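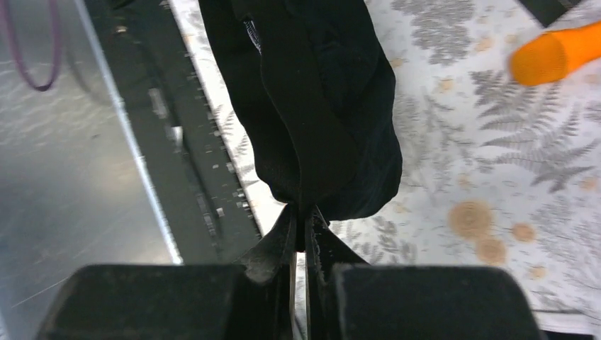

3.2 Holding soft things with hard fingers

Cloth was the part of the Rurosora build we looked forward to most, and it has repaid every evening we gave it. A rigid block sits between two fingers or it doesn't, but a piece of knitwear has a hundred ways of being half held. The fingers on our grippers are plain black tapers that lean in towards each other, so contact is made at the tips first. In Figure 1 they have hold of the lower end of a black fabric, and the material gathers into a rounded bulge just above the pinch. We came to love that bulge! It is easy to see from the wrist camera, even against a busy tablecloth, and it gives the person driving the arm something to aim at when the rest of the item is a dark heap of creases. The scuffs on the tips are worth a mention too. We tried polishing a spare pair in April and went straight back to the rough ones, which we found much nicer to drive with on knits.

Both arms stand on one long black rail across the front of the table, one at each end. An early layout put them on opposite sides, and they spent most of their time reaching over each other. With a shared rail the middle of the cloth belongs to either arm, and the two reaches overlap where the work tends to be.
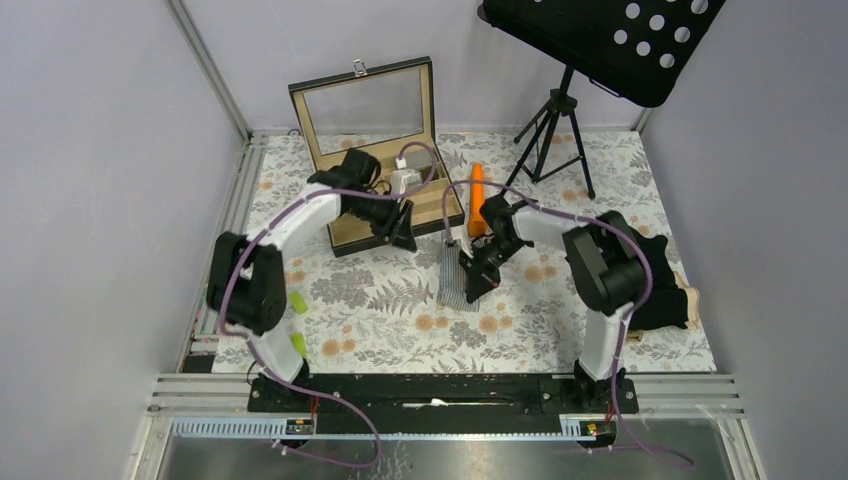 Section last changed: October 10, 2019

Figure 2. The two arms at the table, the left one reaching into the open wooden box and the right one down at the grey striped fabric.

The cables took longer than the arms. Each purple cable follows its arm, loops over the gripper and comes down past the front of the rail, and the size of that loop matters a great deal. Too tight and the wrist drags at the end of its turn; too loose and it flops into the wrist view. Tharun Pillai cut 4 lengths before settling on the present one, and Wouter Michiels has since redone the left side to match. Anyone copying the build at Brellora or elsewhere should leave this job until the joints have been moved through their full range by hand.

We ran 44 practice grasps on striped knitwear with this arrangement. Stripes are a joy to work with. They act as a ruler printed on the material, and on the wrist video a driver can tell at a glance whether the cloth is lying flat or being drawn in. In Figure 3 they curve as they wrap round the narrow, taut part of the cloth, while the folded end at the top is still loose and ruffled. 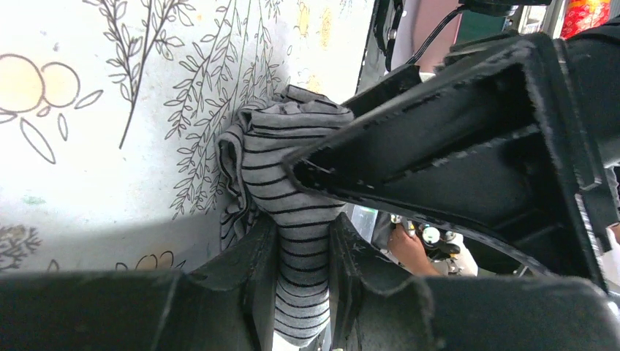 Methods: two-arm handling

Drivers worked in turns of 45 minutes, which suited the shared bench, and swapped sides halfway. Six people took part, some of whom had never touched a robot before. We gave them the same short instruction: take a small pinch, lift slowly, and bring in the second arm only when the first has something to hold. Speed was left to the driver. The wrist views were recorded along with the view of the whole table, and we went through them together afterwards over tea (a habit we warmly recommend).
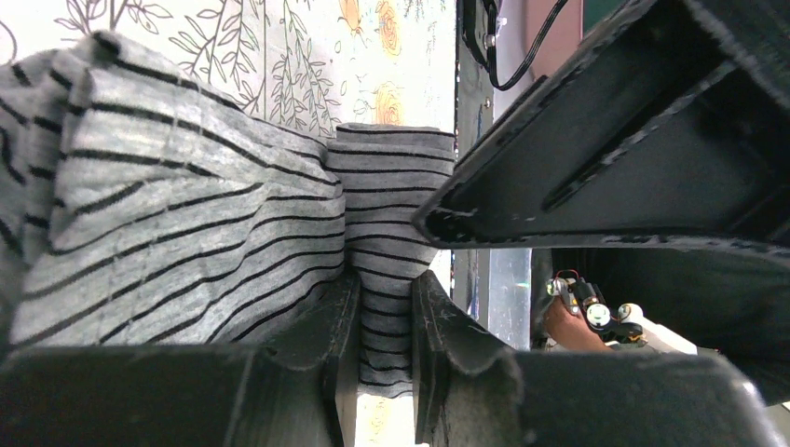

Keeping the second arm close without letting it get in the way is a skill of its own, and a very satisfying one to pick up. New drivers tend to park it far off and then make a long trip back. The better habit is to wait at an angle above the work, much as the other gripper does at the upper right of Figure 4, with the striped cloth held upright in the near one. At that distance the wrist camera sees a good deal besides the cloth: the patterned background, the post, even a hand holding a small electronic assembly through the gap. We made no attempt to screen such things out. A home or a shared workshop is full of people and half-built parts, and we wanted recordings that look like the places where we hope others will put one of these together. The stripes stack closely where the fabric is gathered, and we used that stacking by eye as a sign of how much material had been taken into the pinch. Section 3.3 sets out how we marked it.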